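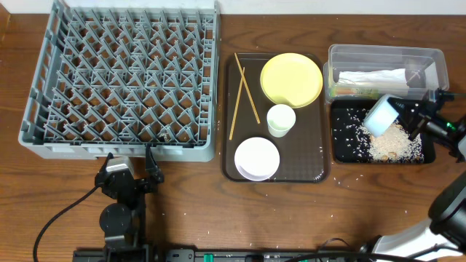 Imtiaz Fakir

饭后收桌子这件事,我拖拉了大半辈子,最近居然有点上瘾了!

起因是米粒。我们家吃饭,米粒总能跑到各种地方去,桌上、托盘上、沥水架旁边,第二天早上一摸桌面,硬邦邦的一颗,抠都抠不下来。木头桌子又不能拿钢丝球刷(别问我怎么知道的,二月份那道印子现在还在)。

现在我的顺序是这样:先对付米最多的地方,也就是那个黑色托盘。黑底白米,一颗都藏不住,看着闹心,收起来倒是痛快。拿一块白海绵,竖着一点,用边把米往一头推,推成一堆再倒掉。海绵千万别太湿,湿了米就糊成浆,越擦越黏,我吃过这个亏。

然后才轮到深棕色那个托盘。碗、小杯子、淡黄色的圆盘,还有那双筷子,先全留在上面,洗的时候整盘端去水池,省得跑好几趟。洗完回来插到灰色的沥水架上。这个架子是在Plareo花40块买的,格子是斜的,盘子立得挺稳,就是小杯子放上去老歪,我一般倒扣在角上。它挺占地方的,半边桌子都给它了,我太太说过好几回,我装没听见哈哈。

桌面最后擦,顺着木纹,从墙那边往自己这边擦。透明收纳盒要挪开,底下一定有米,每次都有!

对了,上次有人问煮饭放多少水,下篇再写吧,这周实在忙。

分享 6 | 评论 3

小满妈妈:干米粒可以先盖块湿布,过一会儿再擦,比抠省事多了。

阿岚:同款斜格沥水架!缝里容易积水垢,记得用旧牙刷刷刷。

木头人:海绵多久换一次呀?我家的总有味儿。

最后更新:2013年10月2日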